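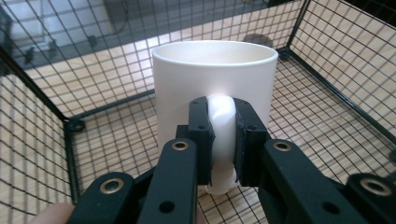
Chapter 6
Mugs and Other Things with Handles

In this chapter
Parts of a mug and what to call them
Straight walls vs. curved walls
Pulled, cast and pressed handles
Joining, drying, firing
Checking a finished mug
Project: one mug, start to finish

Key words: lip, wall, foot, loop, slip, score, leather-hard, bisque, satin glaze, matte glaze

You made cylinders in Chapter 5. Good. Keep them, even the ugly ones. Most of a mug is a cylinder, and the part that goes wrong is nearly always the handle.

A mug looks like nothing much. Cheap, in every kitchen, picked up half asleep at 6 in the morning. But it has to do a lot. Hold hot liquid. Stand flat. Feel okay on the mouth. And carry its whole weight, plus the drink, from one side, through two small joints. A bowl never has to do that.

6.1 The parts

Start with the lip. That's the edge you drink from. Round it over while the clay is soft, a wet strip of chamois works fine, or a finger. A sharp lip chips, and the glaze pulls thin on it. A fat lip dribbles.

Next the wall. In a plain straight-sided mug it goes up from the foot with no belly and no flare. Easy to stack in the kiln, easy to measure, hard to hide mistakes in. Any wobble shows, especially in white. Look across the side with a lamp on your left: the light should fade smoothly around the curve. If it jumps, there's a dent or a ridge.

Then the foot. Flat or trimmed, your choice. No glaze on it either way, or it welds to the shelf.

Last, the handle. Most beginner mugs have a loop, joined top and bottom. Thick or thin is partly taste. A thick rounded loop is kinder to the fingers and survives the dish rack. It's also heavier and dries slower then the wall, and that is where cracks come from. More in 6.4.

6.2 How we hold things

Before you make a handle, watch people use them. Do this for one breakfast. Some hook two fingers through the loop. Some pinch it from both sides, thumb against knuckle. Some ignore it and wrap the whole hand around the body, fine for cocoa, bad for tea straight off the boil.

Each grip wants something different. Hookers need room inside the loop. Pinchers need sides that aren't slippery or too narrow. Wrappers need a wall that doesn't get too hot.

Write down what you see. You'll need the notes for the project at the end.

6.3 A note from the workshop

Nuria Belay ran the handle bench at the Tremel pottery before she took up teaching. Her rule for students was simple: make 15 handles, keep one. Not as a punishment. The first few are stiff and the middle ones get careless, and by the end your hands have slowed down and the loops start to match.

Her colleague Filippos Pappas did it the other way. He threw the mug, put it on a shelf at eye level, and drew the handle in the air with a finger before touching any clay. Both of them sold mugs. Try both.

A larger shop can't work like that. The Kontogiannis works cast body and handle in plaster molds, 216 to a kiln load, and the two get joined by hand with slip. The seams are sponged off after. Run a thumbnail down the outside of a cheap mug handle and you may still feel one.

6.4 Why handles fall off

Four usual causes.

Body and handle joined at different dampness. One shrinks more, the joint tears.
No scoring, or scoring with plain water and no slip.
Air trapped in the joint.
Dried too fast. Wrap the mug loosely in plastic overnight, handle included.

A crack at the top joint is worse than one at the bottom. The top takes the pull when you lift. Don't fill a cracked joint and hope, recycle it.

Try this
Fill a mug with water. Lift it with one finger at the top of the loop, then at the middle, then low down. Where does it tip? Where does your wrist complain? Do it over a sink.

Before you go on
Have ready: one leather-hard cylinder, a fork or scoring tool, a small pot of slip made from the same clay, a soft sponge, plastic to wrap with. Clay from two diferent bags is asking for trouble.

6.5 Pulling a handle

Take a lump of clay the size and shape of a carrot. Wet your hand, not the clay. Hold the thick end up and stroke downward with light, even pressure, turning your wrist a little on each stroke so both sides thin at the same rate.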